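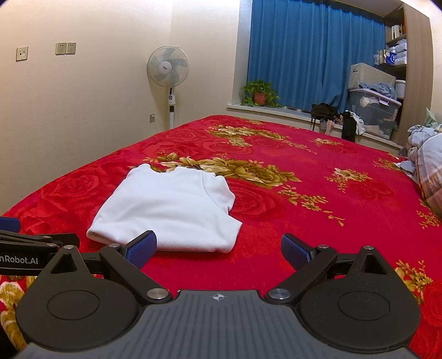 Helta Household Inflation Tracker, reviewed after one summer

Most of us know inflation the way we know the weather, by complaining about it. Helta wants to put a number on the complaint. You feed the app your receipts, it sorts them into categories, and every month it gives you a personal inflation rate to set beside the official one.

I started in June and kept going through August, which is longer than I have kept most diaries. Setup took 17 minutes, much of it spent telling the app that I don't own a car. It asked again in July. I suppose it was hoping.

The sorting is decent. Groceries, rent and utilities go where they should. Anything odd lands in "Other," and by the second month my "Other" was the fastest-growing sector of my personal economy. Lefteris Zervas, my neighbor and a retired bond trader, looked at the chart and said he'd seen national accounts built on less.

The weighting is where it gets interesting. Helta uses your own spending as the basket, so one big purchase can throw everything off. I replaced a refrigerator for $590 and my inflation rate jumped as if a currency had collapsed. There's a setting to spread large items over 12 months. It's buried two menus down, under "Appearance," and it ought to be switched on from the start.

I also tried Rurilov, the main rival. It has prettier charts and a forecast feature that draws a confident dotted line into next year. My line went up. So did everybody's, I'd guess. Helta doesn't forecast at all, and I've come to count that as a strength.

Complaints: receipt scanning struggles with faded paper, and the export file opens with its dates in a format I have never met before. It also has no notion of shrinking packages. My coffee costs the same as in June and there is visibly less of it, and as far as Helta is concerned, prices are stable. Central bankers would love it.

The basic version is free. The paid one is $2 a month, a price that hasn't changed since I signed up. I checked, naturally. The app has it under "Other."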